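Heltcombe Cloth Challenge

The Heltcombe Cloth Challenge is a student robotics competition in which teams program a two-armed robot to handle scarves, towels and other soft items on a taped tabletop. It grew out of an elective course at Heltcombe and is organized by the Deswood robotics club.

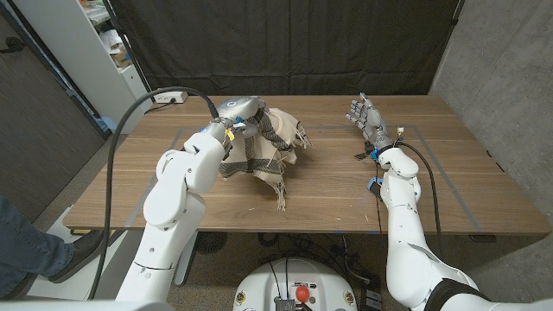

Each team gets 12 attempts at a task, with a limit of 60 seconds per attempt. The standard task asks the robot to pick up a crumpled scarf, spread it inside the tape and fold it once. Points are given for coverage of the marked area, for the straightness of the fold and for finishing without a human touching the cloth. Pressing the emergency stop ends the attempt with no score.

Teams may write their own control software or train a model on recorded demonstrations. Most choose the second route. The organizers supply a shared set of 2562 recordings, known as the Halier set, named after the lab room where the course first met.

Results

The club's web page describes the challenge as a test of "general household skill." The published results give little support for that. In the most recent edition, the winning team, Du, completed 9 of its 12 attempts, all with a scarf that also appears in the Halier set. With a towel the team had not trained on, it completed none. The club's summary mentions the first result and leaves the second to an appendix.

Criticism

Former entrants have questioned the scoring, as a cloth dragged flat by one hand can earn nearly as much as one folded with two. Starting positions are another sore point. The rules say the cloth must be "dropped naturally," but teams drop their own, and some are plainly better at it than others.

The course also awards credit for a team's final ranking, a practice critics say rewards tuning for one piece of fabric. A proposal to use unseen cloth in every round was put off in November - the organizers cited a lack of practice time - and has not been taken up again.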